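구독 식단이 저녁을 구해 준다는 말

접시 하나 채우는 일에 왜 다달이 돈을 내야 하는지, 나는 여전히 납득하지 못했다. 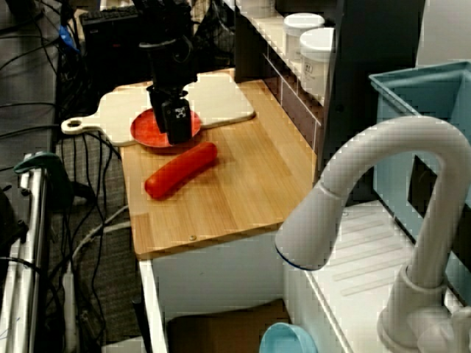 한 독자는 지난번 글에 이런 댓글을 남겼다. 퇴근하면 여덟 시인데 장 보고 다듬을 시간이 어디 있느냐, 돈으로 저녁 한 시간을 사는 게 뭐가 나쁘냐는 것이다. 나쁘다고 한 적은 없다. 다만 그 한 시간을 정말 샀는지는 따져 보고 싶다.

나는 트로사르(Trosard)의 밀키트를 석 달 가까이 받아 먹었다. 소스 봉지를 뜯고 비닐을 씻어 분리수거하고, 다음 주 메뉴를 마감 전에 고르지 않으면 아무거나 온다. 건너뛰기 버튼은 메뉴 세 개를 지나야 나온다. 스티르덴(Stirden)으로 갈아탄 뒤에도 사정은 비슷했다. 첫 상자 할인율 59퍼센트는 큼직하게 적혀 있는데 두 번째 상자 값은 결제 직전에야 보였다.

업체들은 음식물 쓰레기가 줄어든다고도 한다. 우리 집에서는 양파 반 개가 덜 썩는 대신 아이스팩이 19개 쌓였다. 동네에서 받아 주는 곳을 찾다가 포기하고 냉동실 한 칸을 내주었다.

요리가 늘었다는 후기도 잘 믿기지 않는다. 계량된 간장을 붓는 법은 배웠지만 간을 보는 법은 그대로였다. 해지하고 나서 처음 끓인 된장국은 짰고, 두 번째는 싱거웠다. 지금은 두부와 달걀을 떨어뜨리지 않는 정도로 버틴다. 바쁜 날에는 김밥을 사 온다.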